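Forum Haushalt & Textil > Wäsche, Falten, Lagern
Thema: Baumwollhosen auf dem Bett falten -- Kante verrutscht, Bund wird schief
14 Beiträge

skalow_nord
7/13/22
Ich falte Hosen und leichte Jacken seit dem Umzug auf dem Bett, ein Tisch in passender Größe ist in der Wohnung nicht unterzubringen. Matratze 90 cm breit, mittelfest, darüber eine dünne Steppdecke mit Bezug. Problem: Beim zweiten Umschlag wandert die untere Lage nach links, und das Paket wird trapezförmig. In der Schublade (Juvberg, Innenhöhe 16 cm) stehen die Teile hochkant, da fällt jeder Versatz auf.
Material ist überwiegend Baumwollköper, nach dem Trocknen ungebügelt. Hat jemand ein Verfahren, das auf weichem Untergrund reproduzierbar funktioniert?

Kantenfalter
Weicher Untergrund ist das eigentliche Problem. Die Matratze gibt unter der Hand nach, der Stoff wird in die Mulde gezogen, beim Loslassen bleibt er dort. Leg eine Platte unter. Eine alte Regalplatte reicht.

M. Bouzid
Sehe ich anders. Ich habe fünf Jahre in einer Wäscherei gearbeitet, in der die Hälfte der Teile auf gepolsterten Flächen gelegt wurde. Polster hält Baumwolle besser als eine glatte Platte, weil die Reibung höher ist. Entscheidend ist, dass man nicht drückt, sondern zieht. Wer von oben streicht, schiebt die untere Lage mit. Wer an zwei Punkten greift und nach außen spannt, lässt sie liegen.

Kantenfalter
Gepolsterte Bügelfläche und Matratze sind zwei verschiedene Dinge. Eure Polster hatten vermutlich einen Zentimeter Filz auf Blech. Eine Matratze federt.

M. Bouzid
Molton auf Holz, aber einverstanden, der Vergleich hinkt beim Einsinken. Bei der Reibung bleibe ich.

skalow_nord
Platte habe ich probiert, lackiert. Da rutscht das Ganze erst recht. Mit einem Handtuch auf der Platte war es besser, aber dann baue ich jedes Mal etwas auf und ab. Ich suche eine Lösung ohne Zubehör.

Prieto_71
Wie liegt die Hose denn, wenn du anfängst? Die meisten Fehler entstehen vor dem ersten Umschlag. Bund und Schrittnaht müssen ausgerichtet sein, danach kann man fast nichts mehr korrigieren. Wenn der Stoff als Haufen aufs Bett kommt und dann an Ort und Stelle flachgestrichen wird, hat man Spannung in der unteren Lage, die man nicht sieht.

skalow_nord
Kommt als Haufen aufs Bett, ja. Ich streiche dann von der Mitte nach außen.

Niloufar T.
Dann würde ich dort ansetzen. Ich schreibe auf, wie ich es mache, Reihenfolge ist erprobt an Köper, Cord und dünnem Canvas. Für Jersey gilt es nicht.

Schritt 1: Ausgangslage herstellen
Das Teil quer zur Liegerichtung auf die Decke legen, nah an der eigenen Bettkante. Wer sich bis zur Mitte vorbeugen muss, zieht beim Aufrichten unweigerlich am Stoff. Decke vorher straffen, sonst überträgt sich jede Falte des Bezugs. Noch nichts glätten. Zuerst suchen, wo ein genähter Rand oder eine Naht liegt, und von dort aus arbeiten. Nähte haben die geringste Dehnung und taugen als Bezugslinie, die freie Stofffläche nicht. Wölbt sich irgendwo eine Ecke auf und ist darunter hohl, dann liegt dort eine Lage doppelt. Diese Stelle anheben und ablegen, auf keinen Fall plattdrücken. Weiche Querfalten in der Mitte kann man zunächst ignorieren, die gehen beim Spannen von selbst heraus.
So ein khakibrauner Fall, bevor etwas geglättet ist: links läuft er in einen schmalen, umgeschlagenen Streifen mit Naht aus, rechts oben steht eine rundliche Falte hoch. Ich würde links am Streifen beginnen und die Falte rechts als Zweites auflösen.

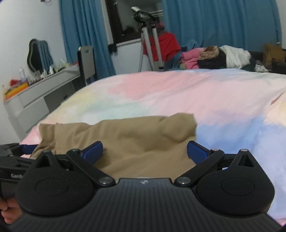 Schritt 2: Spannen an zwei Punkten
Beide Enden der Bezugslinie greifen, zwei Finger breit vom Rand. Eine Handbreit anheben, nach außen ziehen, bis die Linie gerade steht, ablegen. Loslassen erst, wenn der Stoff aufliegt. Dann dasselbe an der gegenüberliegenden Seite. Die zweite Seite darf nur noch vom Körper weg gezogen werden, nicht mehr seitlich.

Schritt 3: Erster Umschlag
Bein auf Bein, Schrittspitze nach innen einschlagen, damit ein Rechteck entsteht. Bei Jacken die Ärmel parallel zur Seitennaht zurücklegen. Die Kante einmal mit der Handkante abfahren, von der Naht zur offenen Seite. Einmal genügt. Mehrfaches Streichen ist auf der Matratze die Hauptursache für den Versatz, den du beschreibst.

Schritt 4: Zweiter Umschlag
Unterarm quer auf die spätere Faltlinie legen, mit der anderen Hand den Saum darüberführen, Arm herausziehen. Der Arm ersetzt die Platte. Er verteilt den Druck, und die untere Lage kann nicht wandern.

Schritt 5: Dritteln
Auf Schubladenhöhe dritteln. Bei 16 cm Innenhöhe ein Paket von höchstens 15 anpeilen, Köper federt nach.

Kantenfalter
Schritt 4 ist brauchbar. Schritt 2 halte ich für überflüssig, wenn man das Teil vorher einmal ausschlägt. Am Bund fassen, kräftig schlagen, ablegen. Fertig.

Niloufar T.
Ausschlagen hilft bei frisch getrockneter Wäsche. Wenn das Teil schon eine Weile zusammengeschoben lag, sind die Knicke fest, dann bringt es wenig. Außerdem braucht man Platz nach unten. Am Bett schlägt der Saum auf den Boden oder gegen den Rahmen.

Clive C.
Zur Reibungsfrage eine Messung, einfach aufgebaut: Stoffpaket auf den Untergrund gelegt, mit Federwaage waagerecht gezogen, Wert beim Losrutschen notiert. Paketgewicht 1458 g, drei Hosen. 20 Züge je Untergrund. Baumwollbezug über Decke lag deutlich vor der lackierten Platte, Handtuch auf Platte noch einmal knapp über dem Bezug. Damit hat M. Bouzid recht, was das Rutschen betrifft. Das Einsinken habe ich nicht gemessen, und ich wüsste auch nicht, wie man das sinnvoll macht, ohne die Handbewegung zu normieren.

Kantenfalter
Paket auf Untergrund ist nicht das, worum es geht. Beim Falten rutscht Lage auf Lage innerhalb des Teils. Die Reibung zwischen zwei Köperlagen ist auf jedem Untergrund gleich.

Clive C.
Stimmt, sofern der Druck gleich ist. Der ist auf der Matratze aber ungleichmäßig, womit wir wieder bei deinem Punkt vom Anfang wären. Ihr habt also je zur Hälfte recht.

skalow_nord
Rückmeldung nach zwei Ladungen. Decke vorher gestrafft, Naht als Bezug, Unterarm beim zweiten Umschlag. Der Versatz ist bei den Hosen weg oder so klein, dass er in der Schublade nicht stört. Bei der leichten Jacke klappt es noch nicht, die Kapuze hebt das Paket an einer Seite an. Paketmaß 15 war zu optimistisch, ich bin bei 14 gelandet -- nach dem Nachfedern passt das.

Prieto_71
Kapuze flach auf den Rücken legen, vor dem ersten Umschlag, und die Jacke dann von unten nach oben rollen statt dritteln. Hochkant steht die Rolle ähnlich gut wie ein Paket.

M. Bouzid
Rollen macht bei beschichteten Stoffen Knicke, die man nur schwer wieder herausbekommt. Bei reiner Baumwolle spricht nichts dagegen. Welche Jacke ist es?

skalow_nord
Brevdale, Baumwolle mit etwas Polyamid, unbeschichtet laut Etikett. Ich rolle sie heute Abend und schaue morgen, wie sie aussieht.

Daniyal H.
Kurze Zwischenfrage zu Schritt 3: Cordhosen auch mit der Handkante abfahren? Bei mir bleiben danach glänzende Streifen auf dem Flor.

Niloufar T.
Bei Cord nur auflegen, nicht streichen. Bei Breitcord zusätzlich auf links drehen. Die Streifen gehen mit Dampf von der Innenseite meistens wieder weg, das Eisen dabei nicht aufsetzen.

Daniyal H.
Danke, probiere ich. Es ist Feincord, acht Jahre alt, am Knie ist der Flor ohnehin schon dünn.

skalow_nord
Nachtrag zur Jacke: Rolle steht, keine Knicke am Rücken, leichte Druckstelle am Reißverschluss. Lasse ich so.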